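We're looking for people to help us teach robots how hands handle everyday things. You don't need a technical background. You need patience, a steady wrist, and a willingness to pick up the same roll of tape far more times than anyone should in one afternoon!

## The project

Paiva is a small team at Kostus building a learning system for household and office chores. The system learns from examples, and those examples come from people using a hand-held gripper with a camera on it: reaching, grasping, lifting, setting down. So far we have 346 usable recordings from our first site in Zaltska, and we'd love a lot more, from many more pairs of hands (everybody grabs a mug a little differently, and we want all of those differences).

## What you'd be doing

- Recording short pick-and-place tasks with the hand-held gripper, following a task card
- Moving between tables, benches and shelves so the system gets to know more than one kind of surface
- Marking each attempt as good, fumbled or dropped. Please keep the fumbles, we use them
- Swapping out objects between rounds and telling us which ones are a pain to grip

Sessions last 2 hours with a break in the middle, and we ask for 13 sessions over the season, starting in January. Morning sessions begin at 9:30, afternoon ones at 1:30. You choose which suits you and can switch later if your schedule changes.

## Who can apply

Anyone 18 or older who can stand for a good part of a session and hold a light tool in one hand. Left-handed people, please apply, we have far too few of you! We're also keen to hear from people who cook, sew, repair things or stock shelves for a living.

There are 14 places. Every participant is paid by the session, including the training session, and we cover local bus fare.

## Training

Lahcen Saber runs the first session and will get you comfortable with the tool before anything counts. Most people start with a computer mouse, move on to flat things like paper, and end up on whatever is in the odd-shapes box. Expect your first few tries to be clumsy. Mine were terrible, and I've been here since the beginning.

The mouse held upright in the gripper at a textured glass table, with the tape and a printed food sheet farther back:
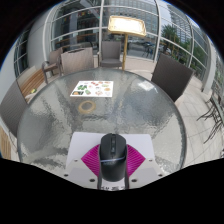

## How to apply

Send a few lines to Mahmoud Tahiri at the Paiva desk, Kostus, with "Prostus round" in the subject line. Tell us:

1. Your name and which hand you prefer
2. Mornings, afternoons or either
3. Something you do with your hands often, at work or at home

No résumé needed. Mahmoud answers every message himself, and if this round is full he'll ask if you'd like to be on the list for the next one.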